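Wilbridge Community Forum > House & Home > Heating

Thread: Thermostat wars, what do you all set yours to?

draughtexcluder_dan
23/11/2024
Smart meter says we've spent 615 pounds on gas this year and it isn't even December. I like 17 degrees. My wife likes the climate of a reptile house. Who is right? Bear in mind I will be showing her the replies.

F_Rey
Your wife. Next question.

kettle_on_again
17 is fine if you dress for it. We managed with frost on the inside of the windows and a coal fire that warmed one shin at a time.

Monique Poulain
And did you enjoy it, kettle? I grew up in a house like that and had chilblains until Easter. I set mine to 20 and regard the bill as the price of being an adult.

kettle_on_again
I didn't say I enjoyed it. I said we managed.

draughtexcluder_dan
Can I steer us back to 17.
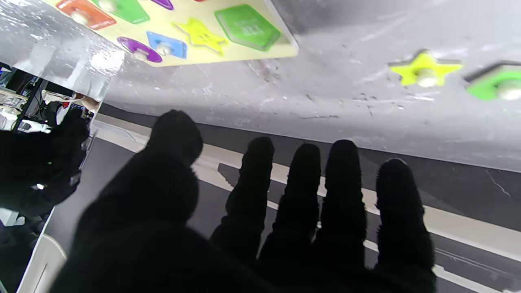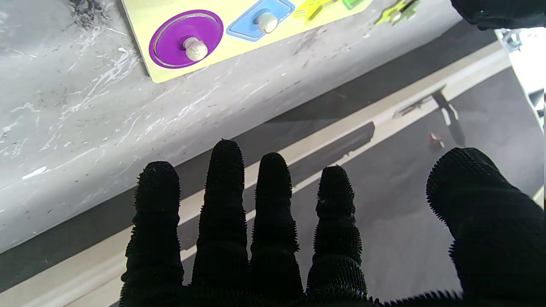 Gloves indoors are where I draw the line, before anyone suggests them. My brother-in-law wears his to watch the snooker and can't work the remote. Anything black and fuzzy with all the fingers covered, like the ones in those two, is for the bus stop. Fingerless I might discuss, but only in the back bedroom, and only after the clocks have gone back.

F_Rey
So your position is cold hands on principle. Lovely. Does she get a vote?

pipework_pete
Nobody has asked about the boiler. What's your flow temperature? If it's a combi and it's still on whatever the fitter left it at, turn that down before you start on each other. Mine went from 75 to 55 and the house feels the same.

Monique Poulain
Feels the same to you, Pete. You wear shorts to the Leclerc car park in the snow.

pipework_pete
Irrelevant — they're good shorts.

draughtexcluder_dan
She's read the thread. It is now 19 in here and I've been told that was the compromise. Pete, where do I find the flow temperature?

pipework_pete
Front panel, the dial with the radiator on it. Leave the tap one alone.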